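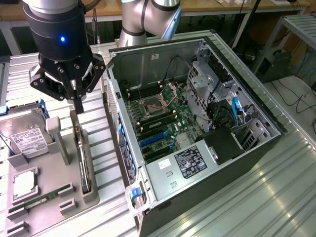 We got to Umville a little after the doors opened, and the line for the Gondura open day was already out past the bike racks. I'd been meaning to go for years. They take in old office desktops, strip them, sort the parts and build them back up, and once every spring they let people wander through (free, though the coffee isn't).

My favorite stop by far was the assembly bench. I have built exactly one PC in my life, on a bedroom carpet, with the memory sticks balanced on a cereal box, so I got way too excited about the parts trays! Everything has its own place: a square pocket for the processor, a long slot for the memory, hard drives standing upright. Our guide said a tray gets filled before the case is even opened up. I want one for my kitchen drawer.

She also talked us through the processor socket, with its little metal bracket that lifts up so the chip can go in, and why you never, ever touch what's underneath. I learned that one the expensive way back in college.

The shop in the lobby was fun too. Refurbished desktops started at 50 dollars, and there was a bin of loose cables that my brother-in-law had to be dragged away from. They told us 572 machines went out the door in March, mostly to schools over in Damlow.

Parking was a pain, so take the 32 bus if you go next year. It stops right across the street, and the last one back leaves at 9.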